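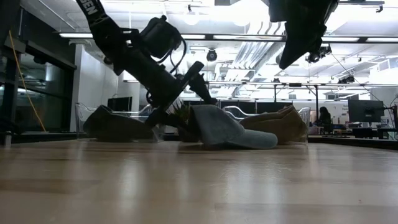
Black robot arm over a wooden tabletop.

How to Find a Moon's Shadow on Jupiter With a Small Telescope

January 22, 2018
By Aoi Imai

Jupiter's moons spend a good deal of their time crossing in front of the planet, and when they do, their shadows cross too. The moon itself is usually hopeless to spot against the clouds. The shadow is a crisp black dot, and it will make you feel like a much better astronomer than you are.

What you need

A telescope with at least 4 inches of aperture. Smaller ones have managed it, mostly in the hands of people who like to tell you so. You also want an eyepiece that gets you near 123x, a chair, and a table of shadow transit times for your time zone. Check the time zone twice. I once spent most of an April evening admiring a Jupiter with no shadow on it whatsoever, nine hours off.

What to do

1. Put the telescope outside early and let it cool. A warm mirror turns Jupiter into soup.

2. Pick a transit that happens while the planet is high. Low in the sky you are looking through everybody's chimney.

3. Start at low power, center the planet and focus on the moons until they are points. Then change eyepieces and focus again.

4. Look along the two dark belts first. Io's shadow is small and very black. Ganymede's is bigger and slower, and often falls well away from the equator.

5. Keep looking. The air steadies for a second or two at a time, and the dot pops out in those gaps.

If you see nothing

Wait ten minutes. A shadow that has just come onto the edge of the disk is squashed and easy to miss. Ka-ming Tsang, who observes from the ridge at Walley, swears by tapping the tube lightly, as the eye picks up a moving speck sooner – I thought this was nonsense until I tried it.

Sketch what you saw and write down the time. A circle with a dot in it is fine.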